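# Le calcaire, la chasse et le joint

*L'entretien des réservoirs de toilettes dans les immeubles à eau dure relève d'une mécanique simple, que peu de gestionnaires documentent.*

Une eau dite dure contient des ions calcium et magnésium en solution. Tant que l'équilibre avec le gaz carbonique dissous est maintenu, ces ions ne se déposent pas. Dans un réservoir de chasse, l'eau séjourne à l'air libre, se réchauffe jusqu'à la température de la pièce et perd une partie de son gaz carbonique. Le carbonate de calcium précipite alors sur les surfaces rugueuses : le siège du clapet, la tige du flotteur, le filetage du robinet de remplissage.

Le dépôt commence par un voile mat, presque invisible sur la céramique blanche. Il devient gênant lorsqu'il atteint la portée du joint. Un cristal isolé sous la lèvre en caoutchouc suffit à créer un filet permanent entre le réservoir et la cuvette. Le filet est silencieux, il suit la paroi et ne trouble pas la surface de l'eau.

Tiruwork Alemayehu dirige la maintenance de la résidence Valente, un ensemble de 43 logements alimentés par un forage calcaire. Elle tient depuis 8 ans un registre des interventions sur les sanitaires, logement par logement, avec la nature de la pièce remplacée et l'état de la portée au démontage.

« On remplaçait le clapet à chaque plainte, explique-t-elle. Le clapet était bon dans la plupart des cas. Il fallait nettoyer le siège, et on remontait un joint neuf sur une surface déjà piquée. » 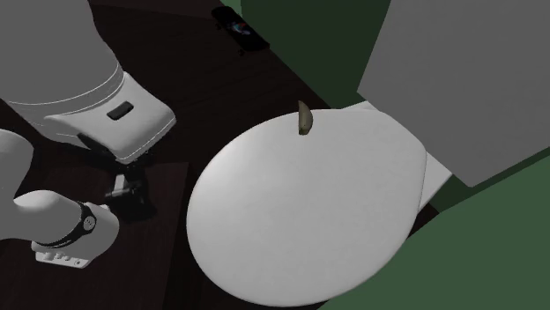 Le registre distingue trois causes de fuite. La première est l'entartrage de la portée. La deuxième est le durcissement du caoutchouc, accéléré par les blocs chlorés que certains occupants placent dans le réservoir. La troisième concerne le robinet de remplissage, dont la membrane ne ferme plus complètement ; le niveau monte alors jusqu'au trop-plein et l'excédent s'écoule dans la cuvette. Les trois défauts produisent le même symptôme au compteur et demandent trois réparations différentes.

Le diagnostic se fait sans outillage. On ferme le robinet d'arrêt, on repère le niveau au crayon gras à l'intérieur du réservoir et on laisse reposer la nuit. Si le niveau a baissé, le clapet ou son siège est en cause. S'il est resté stable, on rouvre l'alimentation et on observe le trop-plein. Un colorant alimentaire versé dans le réservoir confirme le résultat en une demi-heure, à condition de ne pas actionner la chasse.

Pour le détartrage, l'acide citrique reste la référence dans l'habitat. Il dissout le carbonate en formant un citrate soluble, avec un dégagement modéré de gaz. L'acide chlorhydrique agit plus vite, mais il attaque les pièces métalliques, dont les vis de fixation, et ses vapeurs sont irritantes dans une pièce peu ventilée. Aucun des deux ne doit être mélangé à un produit chloré. Le vinaigre ménager convient aux dépôts récents ; sur une croûte ancienne, il faut renouveler le bain plusieurs fois.

À la résidence Valente, la solution est préparée à l'eau tiède et laissée en contact pendant la matinée. La portée est ensuite frottée avec un tampon non abrasif. L'emploi d'une lame est proscrit : une rayure dans le plastique du siège offre un nouveau point d'accroche aux cristaux, et le défaut revient plus vite qu'avant l'intervention.

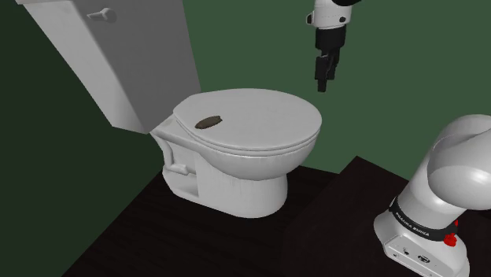 Le choix du joint a fait l'objet d'un essai comparatif. Deux modèles ont été montés dans des logements de même orientation : le Damis, en silicone, et le Drakby, en caoutchouc nitrile. Après 11 mois, les joints en silicone présentaient une lèvre encore souple et un dépôt peu adhérent. Ceux en nitrile fermaient correctement, mais 7 d'entre eux avaient pris une empreinte permanente au contact du siège. Le registre ne permet pas d'isoler l'effet des blocs chlorés, que les occupants n'avaient pas tous cessé d'utiliser.

L'adoucissement collectif a été étudié, puis écarté. Une résine échangeuse d'ions placée en tête de réseau aurait imposé une régénération au sel, un local supplémentaire et un suivi de la teneur en sodium. Le bureau d'études Stustum, consulté sur ce point, a recommandé de traiter uniquement la production d'eau chaude, où la précipitation est la plus forte, et de maintenir l'eau froide en l'état.

Les sanitaires sont donc visités une fois par an, en juin, avant la période où les logements restent plus longtemps inoccupés. La fiche comporte l'état du joint, l'aspect de la portée, le réglage du flotteur et la manœuvre du robinet d'arrêt. Ce dernier point a été ajouté après plusieurs blocages : un robinet quart de tour jamais actionné s'entartre lui aussi, et il faut alors couper la colonne entière pour changer un joint. Les robinets sont désormais fermés puis rouverts complètement à chaque visite, et ceux qui résistent sont remplacés dans le mois.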